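Section 4: Setting Up Your Stamano Tire Pressure Monitor
4 min read

The Stamano kit talks to your car's wheels by radio, and it expects a quiet place to do it. Read the whole section once before you open the bag of valve caps, which are small and roll well.
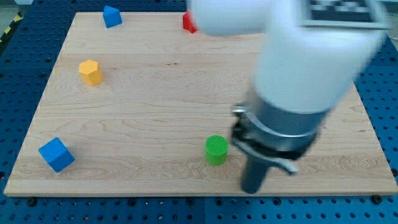

Before you start, park on level ground and let the tires cool. A tire fresh off the highway reads high, and the monitor will believe it.

1. Plug the display into the 12-volt socket and switch the ignition to accessory. The screen shows the Stamano logo, then a dash, then the logo again. Wait for the second logo.

2. Hold SET until the display beeps. It now wants the front left wheel. It will keep wanting the front left wheel until it gets it, so don't start anywhere else.

3. Screw the sensor marked FL onto the valve stem by hand. Stop when it's snug. Pliers will get it tighter and will also get you a new valve stem.

4. Wait for a reading, then press SET once. Repeat for FR, RR and RL, in that order.

5. Set the low-pressure alarm. The factory setting is 25 psi, which suits very few cars. Use the figure on the sticker inside the driver's door and take off 4.

6. Drive a short loop at neighborhood speed. All four readings should settle before you get home.

NOTE: If the display shows code 208, two sensors have been given the same wheel. Hold SET and RESET together and go back to step 2. Sighing is optional.

NOTE: Owners with the Wustitz alloy wheels need the short sensors, sold separately. The long ones fit too -- right up until the first curb.

CAUTION: The monitor does not replace a pressure gauge. Check it against one every 2,000 miles, and whenever you rotate the tires. After a rotation the sensors must be moved back to their marked positions, or the display will warn you very confidently about the wrong wheel.

CAUTION: Do not use sealant foam with the sensors fitted. Bickerstaff, who make the sensors, will not cover one that arrives full of foam.

Spare sensors and batteries can be ordered from the parts counter in Fumuvville. Have the serial number ready; it's on the back of the display, under the sticky pad you have just pressed onto the dashboard.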